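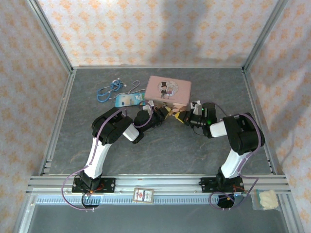 Lining three walls: notes on the cream and orange

The lining now up at Undard is the Hamen pattern, reference 1914: a cream ground with a soft orange repeat, diamond-like and floral. It covers the back wall and both side walls. The floor is gray with a marble pattern, and a thin aluminum strip runs along its back edge. Several readers have written in about patterned linings since the April issue, most of them with the same two questions: how to keep the material flat, and how to get the repeat to agree from one wall to the next. This item deals with both, in that order, and then with the floor.

Flatness

The wrinkles are gentle but easy to find, and they are most evident along the top of the back wall. A plain cream lining would show them less. A regular repeat acts as a ruled grid, and any slack in the material bends the rows of motifs.

There are three usual sources of creasing at a top edge. The first is fold memory from the packet. Material that has been stored folded should be unrolled onto a tube at least a day before hanging, pattern side out. The second is uneven fixing. If the top edge is fastened from left to right in one pass, the slack is pushed along ahead of the hands and collects in the last corner. Fasten the center first, then the two ends, then halve each remaining gap until the fixings are 10 cm apart. The third is weight. A heavier material hung from a few points will sag between them, and the sag shows as short diagonal creases running down from each point.

In-ho Son hung a set of test pieces last winter using Kwofie tape on one and a clamped batten on another. The batten gave the better edge. The tape held well enough but could not be adjusted once pressed down, and lifting it stretched the material. His recommendation is a flat batten, with a 40 mm turnover at the top so that the clamping pressure falls on a double thickness.

Creases already in place can sometimes be reduced without taking the lining down. Loosen the bottom edge only, let the panel hang free overnight, and refasten from the center outward with light tension. If the material tolerates heat, a cool iron on the reverse side is safer than one on the face. Test an offcut first. Paper-backed material should not be ironed or dampened at all.

Corners

Silver aluminum extrusion posts stand at the two rear corners, between the back wall and the sides. A post in the corner is a considerable help to anyone hanging a pattern. It interrupts the repeat with a plain vertical band, and the eye is much less strict about whether the motifs on one side line up with those on the other. Two patterned panels that meet directly have to match to within a millimeter or two.

Horizontal rows still need attention. A row of motifs that sits higher on the left wall than on the back wall will be noticed whether or not there is a post between them. The procedure we use is as follows.

1. Choose one row of motifs near mid-height and mark it on the reverse of all three pieces.

2. Strike a level line on the bare walls at the height chosen. Measure up from the floor at one point only and carry the line around with a level — measuring up separately on each wall copies any error in the floor.

3. Hang the back wall first. Center a motif on the midpoint of the wall so that the part-motifs at the two ends are the same width.

4. Hang the sides, setting the marked row on the level line before fastening anything else.

5. Trim the vertical edges last, with a fresh blade against a steel rule.

Allow one full repeat of extra length per piece. Buyers who calculate on wall area alone regularly run short on the third wall, and a later roll may differ slightly in ground color. Cream grounds are the worst for this. Check that the batch numbers agree before cutting.

The floor

The gray was chosen to keep the floor out of the pattern. The marble figure is irregular, the wall repeat is regular, and there is little risk of one being read as part of the other. A second geometric pattern at floor level would have been harder to live with. Small objects are also easier to pick out on a gray ground than on the orange and cream.

A metal strip at the back edge gives the floor a clean finish against the lining. We suggest leaving a gap of 7 mm between the bottom of any wall lining and a hard strip of this kind. The gap keeps the edge of the material out of the way during cleaning and leaves room for the panel to drop slightly as it relaxes. Where the gap is too tight, the bottom edge buckles and the slack works its way up the wall.

Care

Dust linings from the top down with a soft brush. Work with the fixings in place, and support the material with a flat hand behind it where that can be reached. Spot cleaning on a cream ground tends to leave a ring — dab outward beyond the mark with a barely damp white cloth, or leave the mark alone. Keep all offcuts larger than one repeat, rolled and labeled with the pattern reference and batch. They are useful for patching and for testing cleaners.

Supply

Pattern 1914 is also listed in a gray and green colorway, which has the same repeat and can be hung from the same marked line. Sample cuttings of both are available through Indon on request. State the wall height when writing, as the roll widths differ between the two. Questions on battens and fixings should go to In-ho Son at the Undard address. Corrections to the cutting table printed in April are held over to the next issue.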